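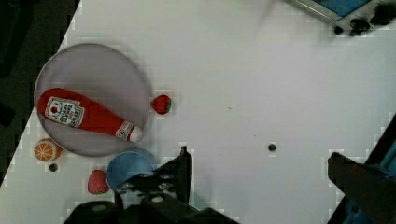

4.2 Scoring grasps from the wrist view

I'll start with the part of the stack that gave me the most grief. Our planner, Plultmont, proposes grasps from the overhead depth camera, and for a long time I let it run open loop from there. You get a list of candidate poses, you pick the best one, you go. It worked fine on blocks. Then Wai-kit Sin, my coauthor, swapped the blocks for toy food and plates and my nice success curve fell over (thanks, Wai-kit!).

What broke was mostly calibration. The overhead camera and the arm disagreed by a few millimeters, which doesn't matter when the target is a block and matters a lot when it's a toy strawberry sitting just off the rim of a plate. So we added a second pass. Once the arm reaches its pre-grasp pose, the wrist camera takes one image, and a small network we call Foscombe re-scores the top 30 candidates before anything closes. Figure 4 is a typical input at this stage, with a red toy ketchup bottle lying across the large plate, two strawberries and an orange slice on the white tabletop, and a blue dish largely hidden behind the gripper.

That hidden dish is the reason I stopped treating the wrist image as a complete picture of the workspace. The first version of Foscombe did exactly that: if it couldn't see a dish, there was no dish, and the collision check would happily wave through an approach that clipped one. Now we render a mask of the gripper from the joint state and mark everything under it as unknown. Unknown pixels keep whatever the overhead map last said about them. It's a plain fix and I'm a bit embarrassed by how long I spent on a learned version first.

The other change is in how we handle objects resting on other objects. Plultmont segments by height, and a soft bottle on a plate tends to come out as one lumpy thing. With the wrist view we can split them by color and edge, which is easy enough when the bottle is bright red and the plate is a pale grayish lavender. I don't want to oversell this - put a white cup on a white plate and we're back where we started. Section 6 has the ugly numbers.

Training data came from 400 scripted layouts plus 35 that we set up by hand after looking at the failures, for 435 in total. The hand-made ones are heavy on rims: objects just outside a plate, objects between two dishes, dishes that touch. I held out whole layouts and never single images, so no arrangement shows up on both sides of the split. The labels come from Likance, our logging tool, which ties each wrist image to the grasp that followed and to the finger gap at lift.

One practical note for anyone rebuilding this. The re-scoring call blocks the control loop, so we run it while the arm is already holding still, and the controller keeps sending the last joint target in the meantime. Our first attempt let the arm drift during inference, and every correction then came out stale. If you use a different motion layer (we use Leung, which lets you pin a target), check what it does when no new command arrives.

Figure 4. Wrist camera image used as input to Foscombe. The small dark holes in the tabletop are left in on purpose; we don't paint them out before scoring.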